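Indexing a run of local death notices: notes on method

14 March 2024

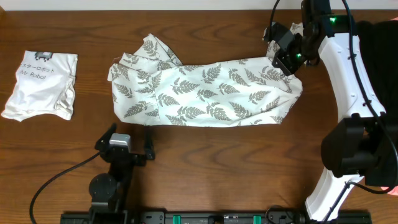 What I am indexing

The Tilberg paper printed death notices on its second-to-last page for most of its life. The library holds them on microfilm, and the film was scanned a while back into single-page files with no searchable text worth using. I have been typing the notices into a spreadsheet, one row per person. As of this morning there are 2,049 rows.

The index is for family history use. It does not reproduce the notices. Each row gives enough to decide whether to order the page from the library.

Fields

Surname, given names, maiden name if printed, stated age, date of death, place of death, place of burial, funeral home, page file. I dropped the survivors field after the first 1,000 rows. It took longer than all the other fields together, and the names in it were inconsistent. One notice lists a daughter by her husband's full name and her sister by a nickname.

Stated age goes in exactly as printed. I do not calculate a birth year. A person who dies at 81 may have been born in either of two years, and an index that picks one will mislead somebody later. If the notice gives a birth date, it goes in the notes column.

Dates

The paper came out weekly, so "died Tuesday" means the Tuesday before the issue date, except when the notice was held over. Held-over notices are the main source of error. I found 714 rows where the notice gave only a day of the week. For those I enter the calculated date with a "c" after it and leave the printed wording in notes.

I have been checking the calculated dates against the burial register at Cimbridge, which covers the three older cemeteries. The register records date of burial only. A gap of two to five days is normal. Anything over seven gets a flag, although winter burials could wait until the ground thawed, and a March burial for a January death is not an error.

Duplicates

Many people have two notices, a short one in the first issue and a longer one the week after. I merge them into one row and list both page files. Where they disagree, I take the later notice for the main fields and record the earlier reading in notes. So far the disagreements are mostly in age and middle initial.

Funeral homes

Two firms handled nearly everything in the county, Juntunen and Buler. The Buler notices follow a fixed order (birthplace, schooling, military service, work, church, survivors) and are quick to enter. The Juntunen notices were written by the families for much of the period and have to be read to the end, with the place of death sometimes in the last line.

Remaining work

There are 4 reels left. Two of them have bad focus down the left margin, and that takes out the first letter or two of each line. I will enter what is legible and put a question mark in for the rest. I will not fill in surnames from the city directory unless the street address matches as well.

Corrections are welcome if they come with a page file or a register entry.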